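**Re: [nodard-list] the story behind "Timamen"?**

On 06/01/2025, Yasaman Esfahani wrote:

> Hi all, I've had the second Nodard record on repeat and the booklet says next to nothing about "Timamen." Is it true the whole song came from a soundcheck? And who's playing that organ part? My brother swears it's a guitar.

Hi Yasaman, and welcome! You've asked my favorite question, so get yourself a coffee.

It is true, more or less. I was at that soundcheck, as it happens, helping my cousin sell shirts at the old Tehrani Ballroom. There were 20 of us in the room if you count the bar staff. The drummer was only trying to find out why his floor tom buzzed, so he kept hitting the same slow pattern over and over, and the bass player got bored and started walking up and down underneath it. That's the opening, pretty much as you hear it on the record (a bit slower, and with a lot more buzzing!). They didn't play it that night, which I've held against them ever since. 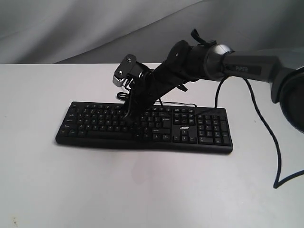

The organ is an organ, so please tell your brother I'm sorry. It's a beat-up Ciltus with 6 dead keys, and they wrote the melody around the gaps, so that funny little jump in the second verse is there because the note in between wouldn't sound. I've tried to work it out at home and I'm hopeless, I poke at it with one finger like that black gripper reaching down into the letter keys, and my wife leaves the room. If anybody on the list has decent chords for the bridge, I'd be so grateful.

The first pressing was 381 copies, sold mostly at shows that August, and it has a longer fade with somebody laughing near the end. The later version trims it. I like the laugh myself, but I know there are strong feelings on this list, and I don't want to start all that up again.

I have a tape of the next Tehrani show, where they finally did play it, and I'll happily make you a copy if you send me your address off-list. The sound is muddy until the second song and then somebody must have moved the recorder.

All the best, and say hi to your brother,
your shirt seller at the back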